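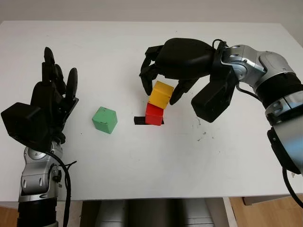

Stacking cell, yellow on red, green still to go.

22 Jan 2023

Spent most of the day on the Wolero cell and I'm writing this up before I forget which cable did what. The short version: right hand is back on, the stack test runs again, and the left arm still needs its cable sorted out.

So the right hand. It had been closing late on the last few runs (you could hear it, a sort of click and then the fingers would come in) and I went in expecting a bad tendon. Nope! It was the connector at the wrist housing, one side not fully seated. Pushed it home, put a new strap on it, then ran 60 open/close cycles with nothing in the hand and got no late ones. After that I re-zeroed the fingers using the Prisavach routine. It asks for the hand palm down and well clear of the table, and I always forget the second part and have to start over. Forgot again today.

Then cubes. I'm using the usual red, yellow and green ones, red at the bottom on the black pad. The yellow goes down a bit crooked, tilted and off to one side of the red, and I don't love it. My guess is the wrist angle, a leftover from the old offsets, so I've saved today's numbers in the Erkelow folder as a new file and left the old ones alone. Please don't overwrite them until I've had a chance to compare!

Left arm: all I did was park it, hand up and fingers pointing to the far side, out of the way of the stack. The cable off that wrist makes a loop down beside the forearm, and I want it shorter before we do anything two-handed. We have 4 of the small Gebreyes clips left in the drawer, should be plenty. Forearm screws checked on both arms, one on the right took a quarter turn.

The cycle counter on the right hand says 2000 since the last finger pads. The pads feel fine to me but I'd like to swap them by April anyway.

Table needs a wipe too, there are smudges in front of where the stack goes.

Next time: left cable first, then wrist angle, then 28 full stacks in a row with the green one on top. Spare straps are in the gray bin now, I moved them.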